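Home Products Storage Memory Power Support Contact

Cakden P21 Portable SSD, 500 GB

The Cakden P21 is a pocket-sized solid state drive for people who move large files between computers. It connects over USB and draws all its power from the same cable, so there is no separate adaptor to carry. The 500 GB model suits photo libraries, project folders and a full backup of most laptops.

The case is aluminium with a matt grey finish and rounded corners. There are no moving parts inside, and the drive makes no noise in use. A small white light next to the port shows when the drive is reading or writing. Please wait for it to stop flashing before you unplug.

The drive comes formatted as exFAT, which works with current versions of Windows and macOS without any extra software. If you only use one type of computer, you may prefer to reformat it to that system's own format. Reformatting erases everything on the drive, so copy your files elsewhere first. 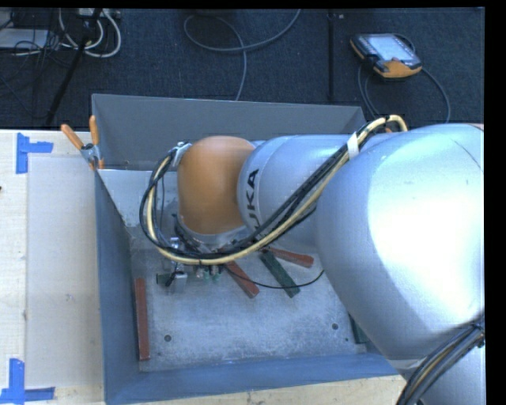 Can I use the P21 with a television or games console?

Most televisions with a USB port will play video and music from it, provided the set can read exFAT. Consoles vary. Many will store games on an external drive but will want to format it themselves, and after that the drive can't be read by a computer until it is formatted again.

Cables are the usual cause of slow transfers. The one in the box is short and rated for the full speed of the drive. A longer cable, or one that came with a phone, may charge perfectly well but carry data at a much lower rate. Hubs can have the same effect, particularly those without their own power supply – plug straight into the computer if a large copy is taking longer than you expect.

Password protection is handled by Prodov, a small program already on the drive. Open it, choose a password and follow the steps on screen. We can't recover a lost password, and a locked drive can only be used again by erasing it. Prodov is optional and can be deleted if you don't want it. A fresh copy is on the support page.

Specification
Capacity: 500 GB
Part number: CK-P21-341
Connection: USB-C
Case: aluminium, matt grey
Format as supplied: exFAT
In the box: drive, USB-C to USB-C cable, USB-A adaptor, printed guide
Warranty: 2 years

The capacity shown by your computer will be lower than the figure on the box. Drive makers count in decimal units and Windows counts in binary ones, and a little space is also taken up by the format itself.

Warranty cover starts on the day of purchase and applies to drives bought from Udent or one of its listed resellers. It doesn't cover data recovery, liquid damage or a drive that has been opened. To make a claim, send the part number and your proof of purchase to Mayuree Wannasri in the returns department, who will reply with an address label. Trade orders and quotations go to Samran Thaweesak – please give the quantity and the delivery country.

Prices and part numbers on this page apply from January 1, 2024.

Contact us | Returns | © Udent | Back to top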